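3.2 Where the containers end up

I went into this part of the study thinking I'd be writing mostly about shelves. Then I spent a December at the Solumley site and kept coming back to the tables! People put a container down near the far side, reach over for it, put it back a little off from where it was, and the whole layout drifts (I do the same at home with my sewing things).

We logged 51 tabletops between Solumley and Esenley, and I sorted them by what was holding the small stuff: soft containers, stiff ones, or a mix. Figure 4 shows one of the yellow tables, with two black containers on top and plenty of bare yellow toward the front edge.

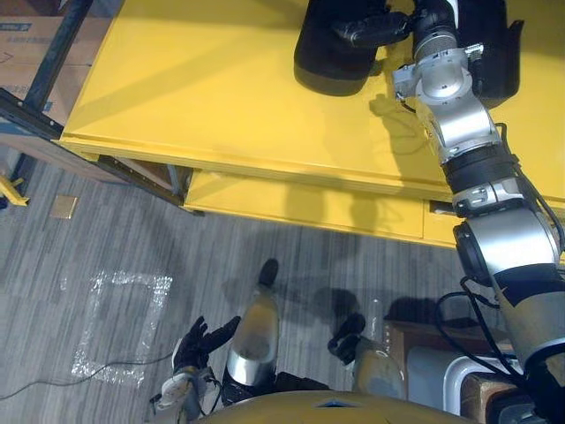
Figure 4. Yellow table with two black containers, on gray striped carpet.

3.3 Soft sides and stiff sides

My own favorite is the soft kind, and I'll admit that colored how I first read the notes. A soft container gives when you push a hand in, so you can dig around in it without looking. It also slumps, and then you're holding the opening with one hand and fishing with the other. People at Esenley complained about that a lot more than people at Solumley did, and I still don't have a good explanation. We come back to their comments in Section 4.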